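Collected editions should print the issue numbers

Zustdale finished at issue 112 in March, and the hardback runs to 432 pages. Not one of them says where an issue begins. Wanpen Hemmin wrote the series in monthly parts, with the breaks placed on purpose, and the Gostham chapters read badly without them.
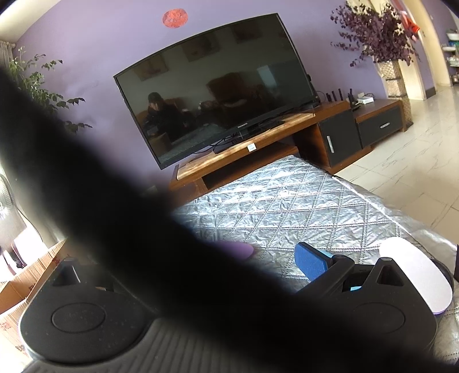 What the screen version got right

The Zitness adaptation kept the breaks - each episode ends where an issue did. Season 2 drops the Ong subplot, a fair cut, but the pacing holds.

A reprint needs only a small number at the foot of the page. Older collections managed it, covers included, in under 300 pages. I would pay more for that edition than for another foil jacket.
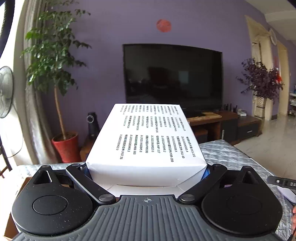 White box, small print on the upper face.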